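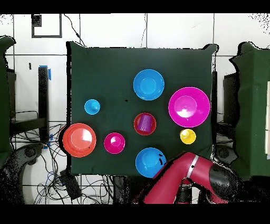
*Page last changed: 2025-01-17*

So I finally got to the Katmont open day, after missing it two years running, and I'm writing this up while I can still read my own notes (they're on the back of a parking slip and a napkin).

The short version: if you have any interest in what automation is doing to ordinary jobs and ordinary paychecks, go. It's free, the coffee is drinkable, and people talk to you like a grown-up. The long version follows!

Katmont is a business park on the old rail land, and once a year most of the tenants open their doors. I'd mainly come for the Wistance talk. Wistance sells forecasting software to mid-size wholesalers, the kind of firm that still orders stock by gut feeling and a spreadsheet somebody built ages ago. Their guy, Ramiro Benítez, had a room set up for 57 people and had to send someone down the hall for more chairs. He's an economist by training and it shows, in a good way. He spent the first ten minutes grumbling about big headline numbers for what AI is going to add to the economy. His complaint was that they tell you nothing about where the money lands. A wholesaler that throws away less stock saves money, sure, but does that go to the staff, to the customers, to the owner, or to the software company? He grinned when he got to the last one and left the slide up for a while.

I liked that a lot. I've sat through plenty of these where the answer is always "everyone wins" and then there's a prize drawing.

He had one customer story I wrote down, a family firm selling restaurant supplies. They'd put the forecasting in last July and expected to cut the purchasing team. They ended up keeping all 3 buyers, and moved one of them over to dealing with suppliers full time. Benítez was careful about it, said it was one firm in one good year and he wouldn't build a theory on it. A woman near the front asked what happens in a bad year. He said ask him again when they've had one. Fair enough.

After that I wandered over to Skarnier, which is in the long building behind the cafeteria (the signs send you the wrong way, follow the bike racks). Skarnier does paperwork, basically. Invoices, customs forms, delivery notes, anything a machine can read and sort before a person signs off on it. They had a counter going on a big screen and said the system gets through 2000 documents an hour, with the doubtful ones kicked out to a human. I got to sit at one of the checking desks for a bit and do the human part. It's strangely moreish! You get a smudgy form, the software's best guess, and two buttons. I got one wrong straight away, a seven that I swore was a one.

The person showing me around had been doing data entry before the system came in, and I asked how she felt about it. She said the work is less boring and more tiring, since all the easy ones are gone and every form that reaches her is a headache. I keep thinking about that. I hadn't heard it put that way, and it never makes it into the reports.

Lunch was a taco truck by the main gate. Long line, worth it, get the mushroom one.

The afternoon was a panel on training, in a room called Ishida that was much too warm. I'll admit I drifted. The bit I did catch was a disagreement over who should pay for retraining people: the employer, the state or the worker. The moderator asked for a show of hands, and nearly 63 percent went for the employer, going by what she read out. I have no idea how she got a figure like that from looking at hands. One man at the back, who runs a small print shop, said he'd happily pay if he could be sure the person wouldn't leave a month later, and that got the loudest reaction of the whole session. It rolled on past the end time and they had to be shooed out for the next group.

A few practical things if you're going next time. Sign up for the talks ahead of time, even though the website says you can just walk in. Park on the far side by the recycling center, the front lot is full early. Bring a sweater for Skarnier and take it off for Ishida. And the Wistance slides are supposed to go online, but I haven't found them yet, so if anybody has the link please send it over and I'll add it to this page.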